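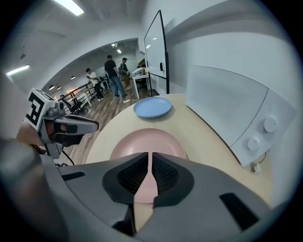 **Review of the Gilmartin Tableware Service**
Issued to residence managers, April 20, 2024

This review covers the tableware service supplied by Gilmartin to the shared kitchens at Plendden Residence. Under the service, plates, bowls, cups, and flatware are rented by the term. Used pieces are placed in lidded crates, collected twice a week, washed off site, and returned on racks. The residence previously owned its tableware and left washing to the residents. The review was carried out for managers who must decide whether to extend the contract to the Ollis building, where kitchens are smaller and storage is limited.

The review considers the quality of the pieces, the delivery and collection routine, the washing standard, resident use, and cost. It does not consider glassware or cookware. Gilmartin offers both, but neither was ordered.

## What was supplied

The first delivery contained 400 pieces, divided among the kitchens according to the number of rooms on each floor. Dinner plates and side plates made up the larger part of the order. Bowls were supplied in one size only. Several floors reported that this size was too shallow for soup, and the matter was raised with the supplier in the second week. Deeper bowls were offered at a higher rental rate. The residence declined, and residents who wanted a deeper bowl continued to use their own.

The plates come in plain colors. Gilmartin allows customers to choose a color for each floor or to accept a mixed delivery. Plendden chose the mixed delivery in order to avoid sorting. Managers considering the service should give this choice some thought. A color for each floor makes it easier to see where a stray plate belongs, but it requires separate crates, and the crates take up room. In a mixed system, any crate may go to any floor.

Stacking is satisfactory. Plates of the same size nest closely and can be lifted in a stack of ten without shifting. Stacks of different sizes are less stable and should be kept apart on the shelf. The cups stack to four. Beyond that height they lean, and two floors have asked that they be stored upside down in a single layer.
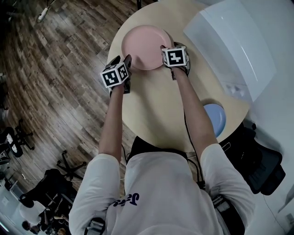
The flatware is the weakest part of the order. The forks are light and the tines bend when used on frozen food. The knives are suitable for spreading but do little with meat. Spoons were found to be sound and drew no complaints. Managers may wish to order spoons from the service and continue to provide their own knives and forks, as the rental agreement permits this at no penalty.

## Delivery and collection

Deliveries were made to the rear entrance in the morning. The driver carries the racks as far as the ground floor storeroom, and building staff move them from there. This division of work is stated in the agreement but was not understood by all kitchens at the start, and on two occasions racks were left in the storeroom overnight. A written notice to floor staff corrected the problem.

Collection was reliable during the regular term. During the winter break the schedule was reduced to once a week, and the crates on the upper floors filled before the driver came. Residents then left used plates on top of the crates, with predictable results for the smell of the kitchens. Gilmartin will add an extra collection on request if given two working days of notice. It is recommended that the Ollis building request the extra collection in advance for every break.

The crates are well made. The lids close firmly and the handles are wide enough for gloved hands. A full crate of plates is heavy, however, and should be moved on a cart. The supplier does not provide carts.

## Washing standard

Over the review period, 3,636 pieces were returned from washing. Staff inspected each rack on arrival. Most racks were accepted without comment. The faults that were noted fell into two groups: dried residue on fork tines, and water left standing in the foot rings of cups. The second fault matters more than it may seem, as racks that go into a closed cabinet with water in them develop a stale odor by the next day. Staff now leave the cabinet doors open for one hour after loading.

No detergent smell or film was reported. Tomato stains remained on a small number of plates, chiefly the lighter ones, and these were replaced by the supplier without charge when set aside with a tag.

## Use in the kitchens

Residents adapted to the service quickly. The instruction sheet is short and asks only that food be scraped off and that pieces be placed in the crate face down. Scraping was done well on floors where the bin stood next to the crate and poorly where it did not.

Many residents reheat meals, and the fit of the dinner plate in a small microwave was a frequent question. The larger dinner plate turns freely in the full-size ovens in the Plendden kitchens. In compact ovens it may touch the wall and stop the turntable. The side plate has given no trouble in any oven used by the residence. As the Ollis kitchens contain compact ovens only, the order for that building should be weighted toward side plates. 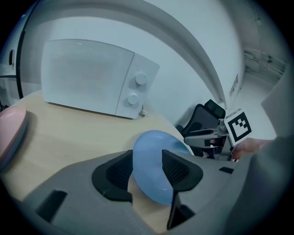

*A light-blue plate and a white microwave with two round dials.*

Residents are also reminded that the flatware supplied under the service must not be placed in any oven. The supplier's sheet does not say this. The residence has added the line to its own copy.

## Loss and replacement

A total of 159 pieces were recorded as missing or withdrawn during the period. Teaspoons account for the greatest share, followed by side plates. Some of the missing side plates were later found in resident rooms at the end of term and returned for credit. Gilmartin allows sixty days for such returns, and the credit was applied correctly in each case.

Replacement pieces arrive with the next scheduled delivery. The rate charged for a lost plate is fair. The rate charged for a lost crate lid is high, and managers should record the lids on each floor at the start of the term.

## Cost

The invoiced total for the period, including delivery, washing, and lost pieces, was $855 above the amount budgeted. Most of the difference arose from the extra collections and from crate lids. A comparison quotation was obtained from Cirnell, which offers a lower rental rate but collects only once a week and requires a full-year commitment. With the storage space available in either building, weekly collection would not be workable during term.

## Rating and recommendations

The service is rated **good** for plates, **satisfactory** for cups and bowls, and **poor** for knives and forks. Collection is rated good in term and satisfactory during breaks.

The following is recommended for the Ollis building:

- Order plates, cups, and spoons only.
- Order more side plates than dinner plates.
- Place the scrap bin beside the crate in every kitchen.
- Purchase one cart for each two floors before the first delivery.
- Record crate lids by floor at the start and end of term.

Orders for the fall term must reach Gilmartin by the end of June. Changes to color or piece count may be made after that date, but the delivery days cannot be changed once confirmed.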